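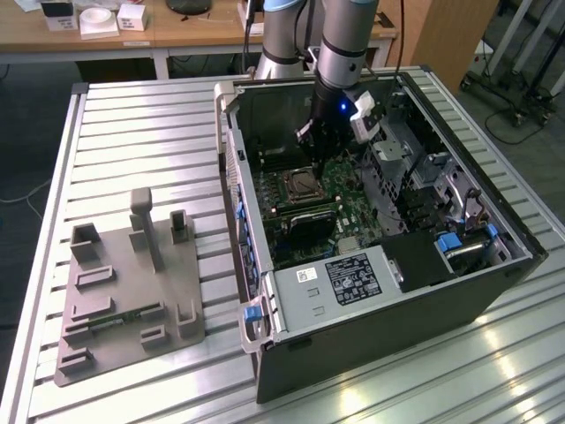
Abb. 2: Demontagezelle mit Nutentisch, Greifer und Ablageplatte

2 Bedarf und Budget planen

Der Planari-Arm ist der Posten, den alle im Angebot suchen. Teuer wird erfahrungsgemäß der Rest.

1. Tischfläche festlegen. PC-Gehäuse und Ablageplatte müssen nebeneinander auf den Nutentisch passen. Messen Sie das größte Gehäuse, das je kommen wird, also nicht das hübsche aus der Vorführung.

2. Ablageplätze zählen. Die Standardplatte von Firkemo bietet 8 Halter. Sonderformen druckt Kondex, Lieferzeit 42 Arbeitstage. Ein Eilzuschlag wird gern berechnet und ändert wenig.

3. Greifer und Sensormodul gemeinsam bestellen. Der Halter des Moduls ist einzeln erhältlich und kostet dann 384 Euro. Er ist weiß.

4. Einrichtzeit einplanen: 56 Stunden pro Gehäusetyp. Wer hier kürzt, bezahlt sie später unter »Sonstiges«.

Hinweis: Nutensteine gehören nicht zum Lieferumfang des Tisches. Ja, auch beim großen Paket.

VORSICHT
Kabel auf dem Boden sind Stolperfallen. Kabelbrücken vor der Inbetriebnahme beschaffen und ins Budget aufnehmen.

5. Bedarfsliste bis Ende März an den Türkmen-Vertrieb senden. Danach gilt die neue Preisliste. Billiger war bisher keine.

Weiter mit Abschnitt 3, Aufstellort.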